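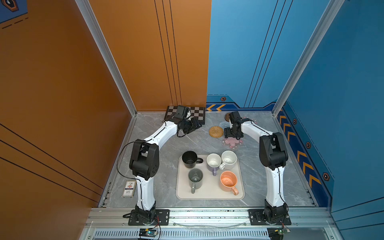
Open day at Skanholm: two arms, five mugs and a lot of waiting

Monday, June 29, 2026

Skanholm opened its robot workshop to the public at the weekend, and the queue for the tabletop demonstration went out of the door and past the bicycle racks. I joined it at eleven. By the time I reached the front I had read the leaflet twice and was no closer to knowing what the firm plans to sell.

The leaflet is keen on the word "home". Skanholm's system, which goes by the name of Ekura, is meant one day to lay tables, clear them and put things back where they belong. What visitors got to see was a pair of white arms bolted to the front edge of a marble-patterned table, inside a booth with orange and blue walls. They had a tray of mugs and a handful of coasters to deal with. A chessboard was propped at the back, and nobody from the firm mentioned it during my turn.

The job was simple enough to explain to the children in the queue. Take the mugs off the tray, put each one on a coaster. There were five of each, so nothing should have been left over. It is the sort of thing most of us do while talking about something else.

Visitors were let in for a single run at a time. On mine, the first mug went down well, square in the middle of its coaster, and there was a small round of applause. The second took longer. The gripper came down beside the handle, stopped, went back up, and came down again in what looked to me like exactly the same place. It got there on the third go. The third mug ended up half on its coaster and half on the table, and the arm moved on as if the matter was settled. At that point the member of staff running the booth reset the table by hand, which took her a few seconds, and the next group was waved forward.

I asked whether a half-on mug counted as a success. The answer was that it depends on what is being measured. I asked what was being measured, and was told that there would be a fuller write-up in January.

There is a figure in the leaflet. It says that Ekura completed 67 per cent of its table tasks in the firm's own tests, over 300 attempts. It does not say which tasks, or how long each was allowed to take, or whether a person was standing by to straighten things up between goes. One try in three going wrong may be perfectly respectable for work at this stage. It is not a rate I would accept with my own crockery, and a leaflet handed to families on a Saturday might have put it in those terms.

To be fair to the people on the stand, they were more careful than their printed matter. When a man behind me asked if it could wash up, he was told no. When he asked if it would be able to wash up by next year, he was told no again, and rather more quickly. One of the engineers said that picking up a mug by the handle is hard when the handle may be facing any direction, and that shiny glazes make it harder still. She seemed to enjoy the subject and would have gone on if there had been fewer of us waiting.

The mugs and coasters are supplied by Modise, a kitchenware shop in the same street, which had a table of its own by the exit and was doing good business. Several people who had come to see the robots left with a teapot.

The larger question is who all this is for. Skanholm talks about older people living alone, and the leaflet has a page on it. But the booth takes up most of a small room, the arms are fixed in place, and everything they handle has to be put within reach first. Somebody who can set out a tray and a row of coasters for a machine can probably manage the last few inches as well. I put this to the stand and was told that the present set-up is for research and that a home version would look very different. No drawing or model of a home version was on show.

Sukau, the district's adult care network, had been invited to send a group and did so. Two of its members stood near me in the queue. One thought the arms were marvellous to watch. The other said she had no trouble with mugs and wanted something that would get the lids off jars. Neither had been asked for her views by the firm, though both had been given a badge.

Some of it did impress me. The arms move more smoothly than I had expected and make very little noise, and at no point did they knock into each other, even when both were working over the tray. Nothing was dropped while I was there. A run earlier in the morning was said to have gone through all five mugs without a fault, and people who saw it were still talking about it over coffee. I would have liked to see that one. I stayed for another 40 minutes in the hope of a repeat -- the best I saw was four.

Skanholm says that it will hold a second open day once the write-up is ready, and that visitors will be able to bring a mug from home to try. Entry was free on Saturday and is expected to be free again. Anyone wishing to be told the date can leave an address at the front desk on weekday mornings.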